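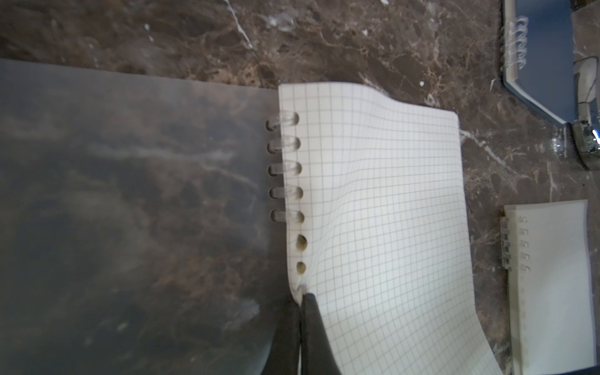

Pauline Birkett thought the ring-bound notebooks were the wrong choice from the start, and asked for that to be minuted before anything else was discussed. She had used one for the whole of April and found that the grid pages came away at the holes whenever she turned them in a hurry. In her view the group should have stayed with the stitched ones.

MINUTES OF THE STATIONERY AND RECORDS MEETING

Held in the upstairs kitchen, 4 pm

1. Minutes of the last meeting

Agreed as correct, with one change. Under item 3, "Akness pads" should read "Akness folders". The pads come from Kevura.

2. Notebooks for the survey records

Discussion carried on from Pauline's remark. The notebooks have a smoky-grey see-through plastic cover, squared paper inside and clear plastic rings. They were bought from Wurkovico to replace the stitched books, which could not be added to once full.

Points in favour of the ring-bound books: pages can be taken out and put back, they lie flat, and the squares suit the plot drawings. The covers wipe clean. Two members said they would not want to go back to stitched books, as copying out a spoiled page by hand takes an evening.

Points against: the holes tear if the page is pulled, the rings spring open in a full bag, and a sheet put back in a rush tends to catch only some of its rings and then creases at the bottom corner. Pauline said she had three pages in that state and that one of them held the whole of the lower field.

It was asked whether the trouble was the paper or the rings. The general feeling was that the paper is thin for the job. Kevura do a heavier squared sheet, but it is not certain that the holes match. Pauline to take a sheet of ours into the shop and lay it against theirs.

A suggestion to stick reinforcing circles round every hole was not taken up. They make the edge of the pad too thick and the cover will not close.

Agreed: to keep the ring-bound books for the rest of the season, and to look at this again once the heavier paper has been tried.

3. Putting pages back

Following on from item 2, it was agreed that everyone should do this the same way. The wording below is to be copied on to a card and kept with the books.

Lay the book open on a flat surface with the cover to the left. Open all the rings before moving any page. Line up the top hole first and work down. Do not close a ring until the hole below it is in place. Smooth the bottom corner flat before turning the cover over. If a hole has torn, put the page in the folder and copy it later.

Pauline asked that the card should also say not to do it in the van. Agreed.

4. Order for the coming season

There are 4 unused notebooks in the cupboard. The Wurkovico price for a further box was read out at £90 and thought to be fair. A rival price from Trajkovski was lower, but theirs have card covers, which went soft in the rain when we last had them.

A box will be ordered from Wurkovico without inner paper if they will sell it that way. If they will not, the order waits until the question of the Kevura sheets is settled. Loose squared paper comes in packs of 450 sheets and 2 packs should see us through.

It was pointed out that the dark glossy covers mark with fingerprints and are harder to label than the grey ones. Grey to be asked for. Labels go on the inside of the back cover, as before, with the plot letter and the month.

5. Filing of finished pages

The Akness folders have arrived and are in the bottom drawer. Finished pages are to be moved into them at the end of each month, in plot order, and the notebook carried on with. There was some disagreement over whether the rough drawings need to be kept once a fair copy has been made. Pauline wants them kept, having twice found a measurement on the rough that had been left off the copy. It was left that roughs will be kept for a year, behind the fair copies, and then looked at.

Pages are not to be folded to fit. A wide drawing goes over two sheets with the join marked on both.

Several pages from last season have no plot letter on them. These were passed round and most were recognised. The remainder are in an envelope at the front of the first folder, and anyone who knows the handwriting is asked to put them right.

6. Pencils

Pencil only in the notebooks. Ink has gone through to the back of the sheet in a number of places and cannot be read on either side. A box of HB pencils is in the drawer with the folders.

7. Any other business

The hole punch is still missing. It was last seen at the spring open day. It punches the round holes that fit these books and an ordinary office punch will not do instead, so please look in bags and cars.

The worktop needs to be clear and dry before the books are laid out on it. The plots B and C pages had tea on them at the last sorting session. Cups on the windowsill, please.

Pauline asked if the next meeting could start half an hour later. Agreed, 4.30 pm, same place.

Actions

Pauline Birkett: take a sample sheet to Kevura and check the holes. Write out the card for item 3.

Secretary: ask Wurkovico about a box without paper, grey covers.

All: look for the hole punch. Bring April pages to the next meeting, unfolded.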